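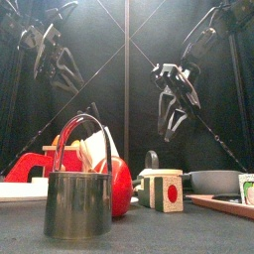
Budget the cell before you budget the arm. A two-arm quote from Redside looks cheap until you list what it leaves out, and the objects come last on every list I have graded. A polished metal bucket costs very little and throws glare at your cameras all term, so put lighting on the same page.

Courses > Automation Planning > Handout 10
Notes Syllabus Readings Contact
Hae-won Yeom, May

Amholm quotes 1418 for spare fingers and 648 for mounts. Copy both into your sheet before you start arguing. 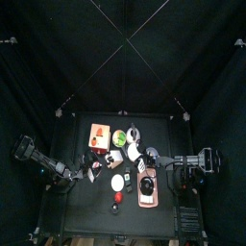 Consumables get their own line, with a ceiling of up to 200. Students enter "misc." and hope. Groceries and kitchenware count: the cardboard box with the orange fruit-like graphic on it was bought with somebody's money, and so was the plate. Receipts go in the Basier folder.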